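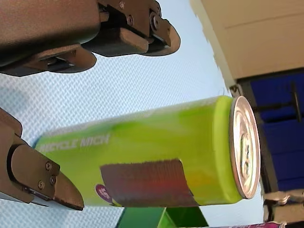 Clida is an open source message catalog format and build tool for web front ends. It collects the user-facing strings of an application, stores them in one plain text file per component, and compiles them into small JavaScript modules that are loaded on demand. Each entry carries a key, a source string, an optional note for translators and a language tag. The tag is required even for very short strings, where automatic detection is unreliable. The words "RECYCLE MICH", printed in white capitals on the green drink can, are a typical case: the first word has the spelling of an English verb, the second is a German pronoun, and a detector working word by word will return two languages for one label. Clida does no detection of its own and rejects any entry whose tag is missing.

History

Clida was written by Jhosep Quintero as an internal tool for Firusska, a ticketing application whose interface strings were kept in a single JSON file. The file had grown to 1,002 entries, many of them duplicates, and every page loaded all of them. The first public release supported only flat keys. Nested keys and plural rules were added in version 2, which also changed the file extension from .cld to .clida. Files in the older format can still be read, but the compiler prints a warning for each one.

File format

A catalog is a UTF-8 text file. Entries are separated by a blank line, and the fields of an entry may appear in any order. Keys are limited to 200 characters and may contain lowercase letters, digits, dots and hyphens. A dot marks a level of nesting. Placeholders are written in curly braces and must be declared in the source string before they can be used in a translation. An undeclared placeholder stops the build.

Letter case is treated as part of presentation. The manual recommends storing strings in sentence case and applying capitals in the style sheet, so that a screen reader receives the normal spelling. German text needs some care here, as the letter ß becomes SS when a browser converts it to uppercase.

Compilation

The compiler reads the catalogs and writes one module per component and language.

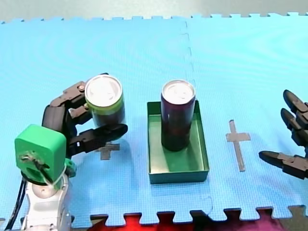

Strings without placeholders are written as constants. All others become functions that take one argument, an object holding the placeholder values. Unused keys are removed if the build is run with the --prune option, which depends on static analysis and cannot see keys that are assembled at run time. Such keys have to be listed by hand in a keep file.

Version 3 defines 13 error codes. Codes below 300 concern syntax and always end the build; the remainder concern missing translations and can be lowered to warnings.

Related tools

Prultitz is a browser-based editor for Clida catalogs. It shows the source string and its translations side by side and checks placeholders while the user types. It does not support keep files.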